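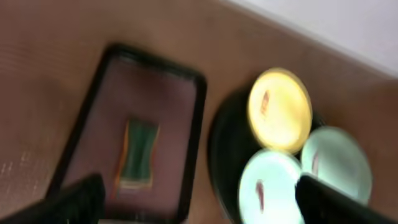 Trays and little plates, Dreder kitchen

Quick one before April gets away from us. Table's being set up for tastings again, same wooden top, rectangular tray on the left, small round pieces on the right. Room 204, door by the Gireck lockers. Bring your own napkins, we ran out last time.

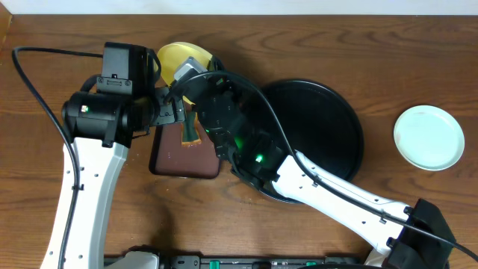 Rectangular tray, big round black one, and a mint-green plate off to the side.

More dishes wanted!! Shallow ones with a rim are best, Triantafyllou Street shop has them for 4 dollars. Put your name underneth in marker. Sauce recipes to the Jomard shelf please, one per card, and write the amounts so people can acutally read them.

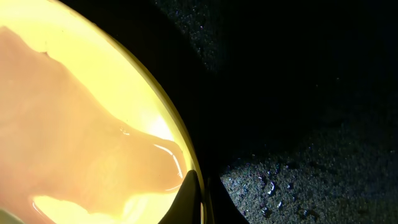

Peachy orange on pale yellow.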